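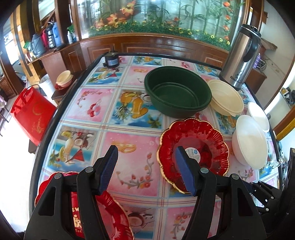
Notebook, back workshop, 16 February 2025

Big table day. I had sworn I'd get to the Weston shelving first, but the table has been annoying me since November and you can't mount shelves in a room where there's nowhere to put down a screwdriver, so dishes it was.

Sorting as I go, mostly so Corentin can find things when he's back:

The two red scalloped ones with the gold edges stay together. I love these! They're the New Year dishes and they come out for candy and oranges, and then they wander around the room for the rest of the year holding washers. (Corentin, I'm looking at you.) One still has its little white sticker inside the bowl. Warm soapy water and a thumb for that, no scraper, and keep the scouring pad well away from the gold. Same goes for the gold and white lettering on the other one.

Cream bowls with the fluted rims: they stack nicely, so they go on the low shelf as one stack. The white plastic bowls don't nest with them, I tried last time and the whole tower leaned, so those are now officially for parts and glue mixing. Marking the bottoms with a W so they don't drift back to the food side.

Green basin is for washing up. Only for washing up! Last month it had sump water in it.

Kettle stays on the table in the corner but wants descaling. I have half a box of the Nepia powder left, need to check whether it's still any good or has gone to a brick.

The small motor with the blue label does not belong with the dishes and I'd like to know how it keeps ending up there. Going in the motor drawer with a tag. I think it's the spare for the Fakon pump, but the part number on my list ends in 17 and the one in the manual ends in 18, so before anybody wires it to anything, look at the label and write it down here.

Pink and cream bowl on the little side table: leave it on its red saucer, it's fine where it is. White bucket too, I want it close for the mop. Red gift bag I haven't opened, there may be tissue paper in it worth keeping.

Tablecloth. I was going to swap it for the plain gray one from Tredenora and then I couldn't do it, the mangoes and the sailboat cheer me up too much in February. Wiping it down with dish soap and going under the black edge strip with an old toothbrush, crumbs get in there.

Still to do: descale kettle, tag motor, oil the dark chair, polish on the big curved cabinet base (11 screws to go back in the rear panel first, they're in the jam jar).

Shelving next time.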